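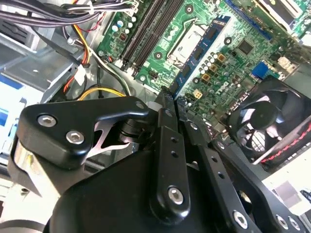
Ticket: Workstation loses time and drops out of boot order after every weekend
Status: Resolved
Opened by: Kwan-ho Chien
Assigned to: Emilian Gavrilă
Site: Grollen, upstairs office
Priority: Normal (raised to High on the second entry, lowered again later)

Original report

Hi! The desktop in the upstairs office (the one we use for the Zamfir layouts) has forgotten what year it is again. When I turned it on this morning it stopped at a black screen saying the date and time weren't set and to press F1 to run setup. I pressed F1, looked at a lot of menus, got nervous and pressed Escape, and it started up fine except that the mail program wouldn't connect and every website told me its certificate wasn't valid yet. I fixed the clock by hand and everything came back.

It did the same thing last week and I think the week before, but that time I blamed the power cut. It's fine all week. It only does it after we've been closed. No big rush, but the Nevari catalog goes out in September and I'd love for this machine to be happy by then.

Kwan-ho

Reply from Emilian Gavrilă

Thank you for this, it's a great report! "Fine all week, bad after we've been closed" is exactly the kind of thing I like to read, and the certificate errors fit too. If the computer thinks it's years in the past, every secure site looks like it's showing a certificate from the future.

My first guess is the coin cell on the motherboard. It keeps the clock and the setup memory alive while the computer has no power from the wall. As long as the power supply is plugged in and switched on, the board takes standby power from there and barely touches the cell, so a flat one can hide for months.

Two questions before I come over with a battery in my pocket:

Does anyone turn off the power strip when you close up for the weekend?

When it comes up wrong, what date does it show? The same one every time, or the day you left?

Reply from Kwan-ho Chien

Yes to the power strip! I turn it off myself on the last evening, since the insurance people asked us to. During the week I just shut the computer down from the menu and leave the strip on. I never connected the two.

The date is always January 1 of the same year. The time is however many minutes it takes me to notice.

Reply from Emilian Gavrilă

Lovely, that's a full reset. A clock that's only running slow would show a wrong date somewhere close to the right one. Going back to the same January 1 means the memory lost power completely and loaded factory defaults.

Please leave the strip on for now, and I'll be there tomorrow.

Work log, first visit

Shut down, strip off, power cord out, held the front button in for a few seconds to drain what was left. Side panel off. Dustier than I expected for an upstairs room, so I cleaned that up first with the fan blades held still.

Pulled the old coin cell. It's a CR2032, nominal 3 volts. Mine read 1.9 on the meter with no load, so it was well and truly done. For anyone following along on the same kind of board: the holder has a little metal clip on one side. Push the clip outward and the cell pops up by itself. Don't lever it out from underneath with a screwdriver, as the bottom contact bends very easily and there's copper right next to it.

New cell in, plus side up. Reads 3.2 volts in the holder. Went into setup, set the date and time, loaded the defaults on purpose and then put back the things that matter:

Storage mode to AHCI. The default on this board is the other one, and the system won't start with it.
Boot order with the main SSD first and network boot off.
Fan profile to Quiet (by request).
Restore after power loss set to Stay Off.

Saved, restarted, normal boot. Turned the strip off for 13 minutes while we had coffee, turned it on, clock still right. Marked as fixed. Hooray!

Follow-up from Kwan-ho Chien

I'm so sorry to reopen this. We closed as usual, strip off, and when I came in today it was January 1 again. And now there's a new one: it won't start at all. It says no boot device found. I've tried it three times. The Nevari files are on there, so I'm a bit less relaxed than last time!

Reply from Emilian Gavrilă

Please don't be sorry, this is useful! And please don't worry about the files. I'm nearly certain "no boot device" is the storage mode falling back to its default along with everything else. The drive itself should be just as you left it.

If you feel up to it, here's how to get going before I arrive:

Turn the computer on and press Delete over and over until the setup screen appears.
Press F7 for the advanced view.
Go to Advanced, then SATA Configuration.
Change SATA Mode Selection to AHCI.
Press F10 and confirm.

If it asks you anything about deleting or creating an array, stop there and call me.

Raising the priority until we know you're up and running.

Reply from Kwan-ho Chien

It worked! I did it! Everything's there. I've also copied the whole Nevari folder to the office server, all 57 pages of it, which I should have done ages ago.

Reply from Emilian Gavrilă

Fantastic, well done! Priority back to Normal. Now the fun part, which is finding out why a brand new battery couldn't hold the clock over a weekend.

There are three things I want to look at. The new cell could be bad. Something on the board could be draining it much faster than it should. Or the cell could be fine and the board isn't always getting to it, either through a poor contact or through the clear-CMOS jumper. My coffee break test passed, and I was too pleased with it. I never moved the computer or let the room get cold, and a weekend does more than 13 minutes can.

Work log, second visit

Same shutdown routine as before.

Cell voltage out of the holder: 3.2. Perfectly healthy, so that's one theory gone. A heavy drain would have shown up here as well.

Clear-CMOS jumper: on pins 1 and 2, which is the normal position on this board. Pulled it off, looked at it, put it back firmly. No complaints.

Contacts next. I put the cell back in, set the meter on the holder's side contact and the ground point by the mounting screw, and read 3.2. Then I pressed lightly on the edge of the cell with a plastic stick and the reading dropped to zero. Let go, 3.2. Pressed again, zero. I may have cheered out loud.

The bottom spring contact is sitting too low. It touches the cell, but only just, and any small shift opens it. My best explanation for the weekend pattern is temperature. Kwan-ho says the heating up here goes off when the office closes and the room gets properly cold, and a contact this marginal wouldn't need much. I can't prove that part. The low contact I can prove as many times as anyone likes.

How did it get bent? An older note on this machine from the shop on Wolska says "battery replaced" and nothing else, so I can't say. It may even have been me, though I did use the clip.

Fix: cell out, then raised the bottom contact a tiny amount with a wooden toothpick. Go gently with these. They only bend so many times before they snap, and then you're soldering a new holder. Wiped the contact and the new cell with a lint-free cloth and isopropyl alcohol and let it dry. Cell back in, and this time it sits with a noticeable push from below.

Repeated the stick test all the way around the edge. Steady 3.2 everywhere.

Set the date, storage mode, boot order, fan profile and power loss setting again. I also saved the settings to a profile in the board's own memory (Tool menu, first slot, named GROLLEN). That slot survives a battery failure, so if this ever comes back it's one click to load it.

Test plan

Strip off overnight, tonight. Check the clock in the morning.
Strip off for the whole weekend, heating off as usual.
If both pass, one more weekend before closing. I closed this too soon once already.

Update from Kwan-ho Chien

Overnight test passed! Right date, right time, straight to the login screen.

Update from Kwan-ho Chien

I was passing by on Sunday and couldn't resist, so I went up and switched it on. It was freezing in there. Correct date! I turned everything off again afterward and it was fine at opening time too. Does that count as one test or two?

Reply from Emilian Gavrilă

I'm counting it as two, and I'm delighted. Let's still do the last weekend.

Update from Kwan-ho Chien

Last weekend done. Clock correct, mail connected, no black screen. You can close it!

One more question if that's all right: we have an almost identical computer downstairs. Should I be changing the battery in that one as well?

Closing note from Emilian Gavrilă

Closing as resolved. Cause: flat coin cell, plus a bottom contact in the battery holder that was sitting too low. Parts used: one CR2032.

On the downstairs machine, yes please, let's do it as a planned job. It's the same board and the same age, and its strip never gets turned off, so a dead cell could be hiding there too. I'll write down its setup values first, save a profile like the GROLLEN one, and test the holder with the stick while I'm in there. Please open a new ticket for it so the notes stay with the right computer.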